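Sprechnotizen, Vortrag Merberg, Mittwochvormittag
Tyson Fortin
Arbeitstitel: Tausend Mal aufklappen. Wie man Beispiele sammelt, aus denen ein Roboter etwas lernt

Folie 1, Begrüßung
Kurz halten. Dank an die Leute von Zwahlen für Raum und Technik. Gleich sagen, dass Zwischenfragen erwünscht sind, am liebsten mittendrin. Ich rede heute kaum über Netzarchitekturen. Ich rede über die Arbeit davor, und die macht mir nach zwei Jahren immer noch riesigen Spaß!

Folie 2, Woher wir kommen
Foto von meinem Vater an seiner ersten Drehbank, 1977. Sein Satz: Wer etwas lernen will, muss es bei jemandem gesehen haben, der es kann. Genau so arbeiten wir in Gulovmont. Ein Mensch führt die Arme, das System schaut zu und zeichnet auf, und später versucht es dasselbe allein.
(Nicht zu lange bei der Anekdote bleiben. Letztes Mal waren es fünf Minuten.)

Folie 3, Plikton in Zahlen
Plikton heißt unser Datensatz. Stand März: 1012 aufgezeichnete Durchgänge, alle zweiarmig, alle an Alltagsgegenständen. Zahl stehen lassen, Pause. Klingt nach viel, wenn man selbst an den Griffen gestanden hat, und klingt nach fast nichts, wenn man jemanden aus der Sprachverarbeitung fragt. Beides stimmt.
Wichtig: Ein Durchgang ist eine Aufgabe von der Ausgangslage bis zum Ende, mit Bildern, Gelenkwinkeln und Greiferöffnung auf einer gemeinsamen Zeitachse.

Folie 4, Was ist ein gutes Beispiel?
Frage ins Publikum geben und wirklich warten. Meist kommt: ein fehlerfreies. So haben wir auch angefangen. Die ersten 100 Durchgänge waren wunderschön, ruhige Bewegungen, immer dieselbe Anfahrt, und das Modell hat daraus gelernt, dass Gegenstände immer an derselben Stelle liegen. Zwei Zentimeter daneben und es griff mit größter Eleganz in die Luft. (Video abspielen, Ton aus.)
Seitdem nehmen wir Korrekturen mit auf. Abrutschen, neu ansetzen, den zweiten Arm dazuholen. Die Durchgänge mit einer sauberen Korrektur in der Mitte sind inzwischen meine liebsten, da steckt so viel drin!

Folie 5, Streuung planen
Vor jeder Schicht wird ausgelost, in welchem Feld der Gegenstand liegt und wie er gedreht ist. Keine freie Wahl für die Bedienperson. Menschen verteilen Dinge nämlich erstaunlich ordentlich, auch wenn sie sich fest vornehmen, zufällig zu sein. Die Loszettel kommen aus einem Skript mit elf Zeilen, das ich nachher gern verschicke.
Drei Regeln, die bei uns an der Wand hängen, einzeln einblenden:
Nach dem Loszettel wird nicht mehr gerückt.
Abgebrochene Durchgänge werden markiert und behalten.
Wer müde ist, hört auf. Müde Hände sieht man in den Daten.

Folie 6, Blickwinkel
Hier Tempo rausnehmen. Wir zeichnen aus mehreren Blickwinkeln gleichzeitig auf, und jeder beantwortet eine andere Frage. Die feste Kamera weiß, wo alles steht. Der Blick von vorn über beide Arme zeigt, wie sie zusammenspielen. Die Kamera am Handgelenk hat vom Raum keine Ahnung, dafür ist sie auf den letzten Zentimetern ganz nah dran.
Bilder nacheinander, ohne zu reden. Leute erst schauen lassen.

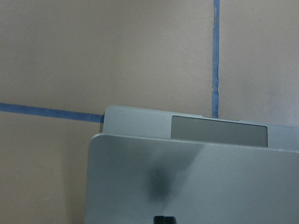
Blaues Klebeband zieht sich durch alle drei.
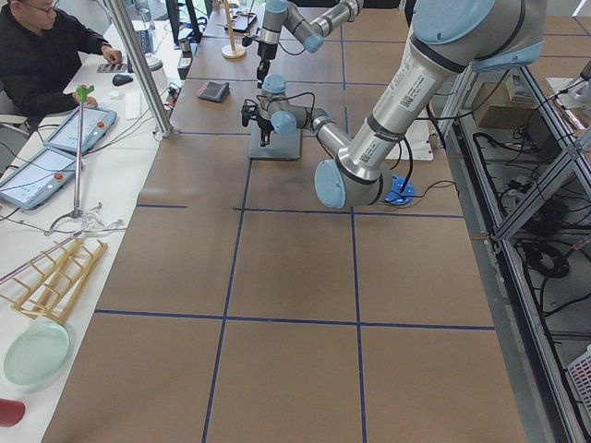
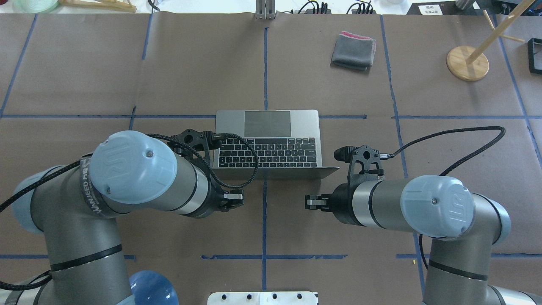

Zweiarmige Aufgaben sind der Grund, warum ich morgens gern ins Labor gehe. Ein Arm allein kann schieben und heben, aber sobald einer gegenhalten muss, wird das Timing zum eigentlichen Lernstoff, und das lässt sich schlecht in Regeln fassen, dafür sehr gut vormachen. Beim letzten Bild bleiben und auf die Greifer zeigen: Die beiden stehen sich gegenüber, der Laptop liegt aufgeklappt in der Nähe, die Tastatur nach oben. Ein Deckel hat ein Scharnier, und ein Scharnier verzeiht keine schlampige Bahn. Dann zurück zum ersten Bild: graue Fläche, Rundung, Klebeband, viel mehr bekommt das Modell aus diesem Blickwinkel nicht. Fragen, wer daraus sagen könnte, in welchem Feld des Tisches wir sind. Das mittlere Bild beantwortet es sofort besser, weil man dort das Raster über den Tisch laufen sieht. Überleitung: Deshalb trainieren wir mit allen Strömen zusammen und blenden im Training zufällig einen aus.

Folie 7, Was noch nicht klappt
Offen ansprechen. Glänzende Oberflächen, Stoff, der sich beim Greifen faltet, und alles, was man nur am Widerstand merkt. Kraftdaten fehlen im aktuellen Stand von Plikton komplett, im nächsten sind sie dabei. Darauf freue ich mich wie ein Kind.
Falls die Frage nach der Mindestmenge kommt: Hängt von der Aufgabe ab, keine Zahl nennen. Lieber die Kurve von Reservefolie 9 zeigen.

Folie 8, Mitmachen
Gulovmont nimmt wieder Gäste für einzelne Schichten auf, Vorkenntnisse braucht niemand. Liste liegt vorn neben der Tür. Kontakt einblenden, Folie während der Fragen stehen lassen.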